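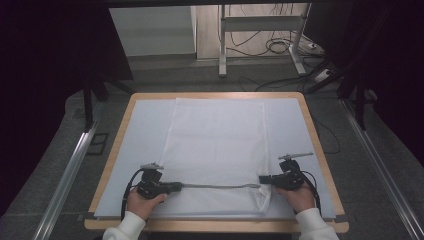 Notícias da bancada dos panos

Agosto foi o mês em que deixei de mexer no modelo e fui arrumar os relógios. Sei que não soa a grande novidade para uma newsletter, mas quem já treinou uma política com duas pinças sabe a dor que é: a mão esquerda fecha, a direita fecha, e nos registos uma aparece atrasada em relação à outra. Num cubo ninguém dava por isso. Num pano branco e fininho, com as duas pinças a puxar a mesma borda, o atraso estraga tudo!

Para quem chegou agora: o Semusel é o nosso pacote de gravação e alinhamento, e o Flenance é o planeador que come o que o Semusel lhe dá. Durante meses culpei o Flenance (desculpa, Flenance). As trajetórias saíam com um tremor esquisito mesmo no momento de esticar o tecido, e eu a baixar ganhos, a filtrar, a voltar a subir ganhos. Foi o Attila Virág que pôs as duas curvas de abertura no mesmo gráfico e me perguntou, muito calmo, porque é que a direita vivia 33 milissegundos no passado. Pois. Um fotograma inteirinho de diferença, metido por uma fila de leitura que eu próprio escrevi.

A correção ficou na nova versão do Semusel. Cada pinça passa a carimbar o tempo na origem e o alinhamento faz-se depois, fora de linha, com interpolação. Voltei a processar 36 demonstrações antigas e só perdi oito, quase todas por falhas nos carimbos que já lá estavam. As outras ficaram boas para treino – e que alívio não ter de as gravar outra vez.

Na perceção ainda ando às voltas. Branco sobre azul-acinzentado claro dá pouco contraste, e quando a borda do pano se torce entre as pinças e vira uma espécie de cordão, o segmentador decide que aquilo é outro objeto. Experimentei passar-lhe a posição das garras como pista e melhorou bastante, mas as rugas junto à borda continuam a enganá-lo. Se alguém tiver uma boa receita para tecidos meio translúcidos, escrevam-me, a sério, respondo a toda a gente (às vezes devagar).

Também mudei o visualizador: agora dá para arrastar a linha do tempo e ver as duas aberturas, a pose de cada garra e a máscara do pano lado a lado. Parece coisa pouca, mas já me poupou várias tardes de scripts feitos à pressa. A tecla 8 salta para o próximo fecho de pinça, não me perguntem porquê a 8, era a que estava livre.

A seguir vem o Priedītis, o módulo que há de decidir quando largar e voltar a agarrar. Por enquanto é um ficheiro com muitos comentários e pouco código. Conto mostrar alguma coisa no próximo número, se os relógios me deixarem em paz.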